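Bench Setups, Sokham Teaching Lab

Updated September 11, 2018

Small equipment on the Sokham benches, with notes on placement and upkeep. The pages cover racks, stands and tubes. Balances and the Stustar incubator have a separate gallery. Click a thumbnail for the full size.

Bench 3: tube rack and pipette stand

Clear acrylic rack with round holes, set in front of the stand. Capped tubes go at the left end. The black top shows spills of powder and buffer salts well but also shows every wipe mark.

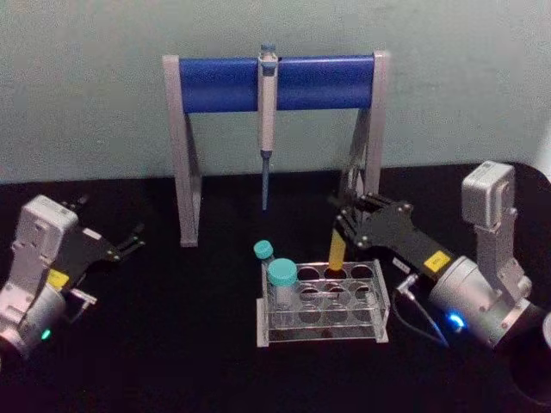 Racks of this type are washed by hand in mild detergent and air dried. Alcohol above 30 percent crazes acrylic over time, first at the rims of the holes. Two older racks were retired for this in the spring.

The stand has a blue crossbar between two light gray legs. Pipettes hang upright from the bar when not in use, so that liquid cannot run back into the body. Check calibration tags before the October session.

Tube storage

Screw caps are sorted by thread size in the Kusotden drawers, 8 to a row. Mixed caps leak. Caps with a missing seal go in the discard tray.

Yellow tubes are ordered separately from the clear ones. Stock at the last check was 272. Reorder through the Xue supply list, using the bench number as the reference.

Next gallery: Sinks and drying racks
Back to index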